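An afternoon at the Brarholm open house, with trousers

Brarholm used to make mattresses. It now makes whatever the various tenants of the building feel like making, and once a year, in November, they open the doors and let the public wander about touching things. I went because the leaflet promised soup.

The soup was on the ground floor and had run out by two. I was given a bread roll and a floor plan, and of the pair the roll was easier to follow.

Most of the first floor belongs to Shevchuk, who do laundry and repairs for people with more clothes than patience. Their pressing room is worth the stairs. It is warm, it smells of starch, and there is a long rail of other people's shirts looking far better than mine. A notice by the door said they had handled 554 items the week before, and somebody had added a smiley face to the last 4. I spent a while at the mending table, where a moth-eaten jumper was being put right with a needle I could barely see, and came away resolved to darn something. I haven't.

Up another flight is Ololix, who have fitted out part of the old cutting hall as a row of bedrooms without ceilings. The idea is to show how people really keep their rooms, as opposed to how catalogues think they do, and on that score I have no complaints. I felt at home straight away, in the sense that I wanted to apologise to my mother. The teenager's room was my favourite. Plaid pillow, plaid duvet cover in a different plaid, stars all over the thing, a charger left on the bed, and grey acid-washed jeans dumped across the middle.

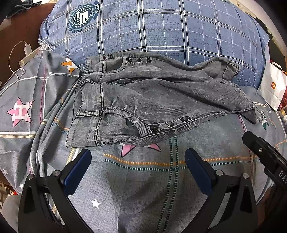

I had an acid-washed pair myself once and thought they had been dealt with by history. They are apparently back, with rivets and snap buttons, and I stood over them for longer than is normal for a grown man with half a bread roll. Denim is awkward stuff to fold at the best of times. You line up the legs, you smooth the seat, you turn your back, and it has gone into a heap again. The folding demonstration next door claimed to have an answer, which involved thirds. Mine came out as a sort of parcel. The woman beside me got hers to stand up on its own and was insufferable for the rest of the session.

The last stop was Gumby, the café on the top floor, and by then I had 3 leaflets and a sore knee. A poster on the landing said the building holds 900 people. I would guess every one of them was in front of me in the queue for tea. The cake was lemon and a bit dry, the view over the canal was very good, and the chairs were left over from the mattress days, so of course they were hard.

Entry is free. The lift works but takes its time, and the cloakroom is 2 pounds, which seems steep for a hook. If you go next year, be there by noon for the soup and bring a pair of trousers you don't mind folding in public.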